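THE COMMON ROOM TABLE: A PROGRESS REPORT

Readers of the July issue will recall that the round table with the cooker in its middle was declared "everyone's responsibility", a phrase that has never once caused anything to be wiped. Agnes Moffat has since proposed a tidy-up every Tuesday, and the motion was carried by the two people who had stayed for the biscuits.

Folding is where we've come unstuck. Dwight Perron belongs to the school that says you smooth a cloth flat, bring the edges together and turn it over on itself. Ewan Lockyer favours gathering the lot up and hoping. Both gentlemen have been asked to demonstrate, and neither has been asked twice.
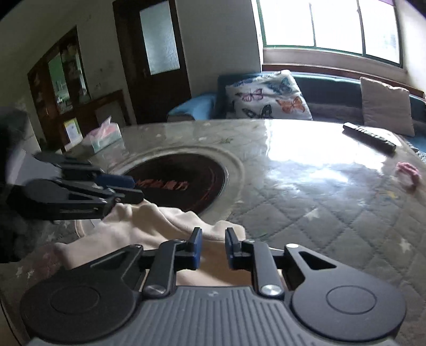
Agnes Urquhart would like it known that anything cream-coloured shows the tea, and that she's not naming names (Torquil). Cloths and blankets are to be kept well clear of the cooker, on or off, folded or otherwise. Torquil Leckie thought this went without saying. It has now been said, in writing, to a mailing list of 107.

The quilted cover has divided opinion as well. I'm rather fond of the stars. Torquil says they make him feel he's having his soup at a planetarium, but he has had a good deal of soup there all the same.

As for the remote control, it lives on the table. It doesn't live down the back of the sofa, in a cardigan pocket or, as happened during the cricket, in the fridge. If you're the last to leave, please put it back where the next person can find it and fold whatever you had over your knees. The butterfly cushion stays on the sofa too, however well it suits the small of your back at home.

A folded blanket takes up very little room and makes the whole place look as if we have standards. Ten minutes before supper should do it.
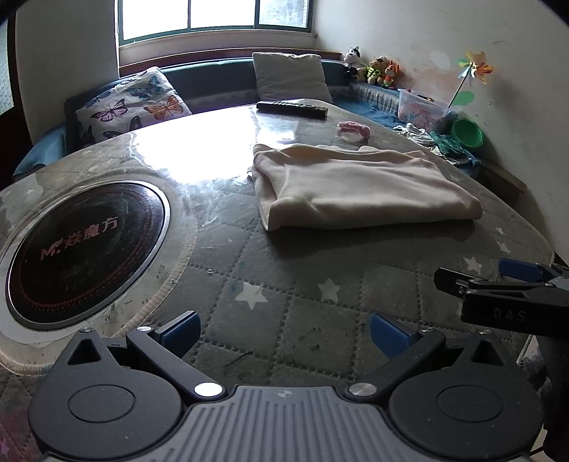 LOST PROPERTY

One reading-glasses case, empty. One left glove. Claims to Agnes Moffat, who'll want a description of the glove.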